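Two-handed reaching, part three

The last two posts were about the controller. This one is about the data, and about the result I've been putting off writing up.

To recap, we train one policy for a humanoid that works at a shelf with both arms. In the first version each arm had its own action head, and the two heads shared only the image features. Grasping was fine. The trouble came when one hand was up high and the other went low. The body shifts a little, and the upper hand drifts with it.

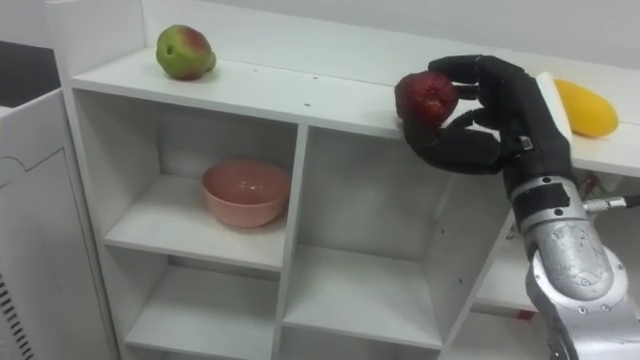 Right hand on the apple, top board of the shelf.

The change is small. Each head now also gets the other arm's planned motion for the next 16 steps. Bouchard, our training code, already had those plans in memory, so it was mostly a matter of passing them across. We kept everything else the same: 1264 demonstrations, same cameras, same learning rate. I wanted to add more data at the same time and am glad I didn't, as I would have no idea now which one helped.

For the test we picked 20 layouts of fruit and kitchen things on the shelf, none of them in the training set. The old policy finished nine. The new one finished 15. Most of the gain is in the high-low cases, where one hand has to hold still near the top of the unit while the other works close to the bottom.

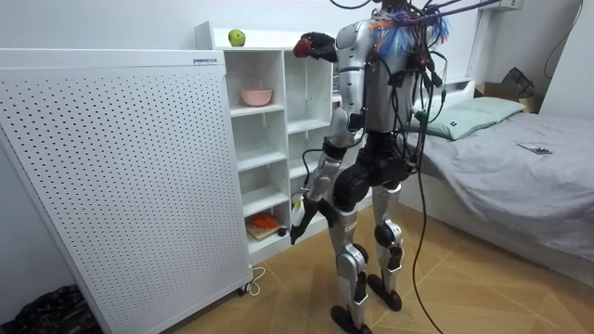

Low shelves are still the weak spot. Four of the five failures were there, and in three of them the hand came in too steep and bumped the front edge of a board. My guess is that the demonstrations are thin in that region - our operators avoid it when they can, and I don't blame them. The fifth was a dropped mango.

Training takes some six hours on one card, a bit longer than before. I haven't tried a window shorter than 16 steps. I'd like to run eight next, then redo the low-shelf demonstrations in June and see if the failures move.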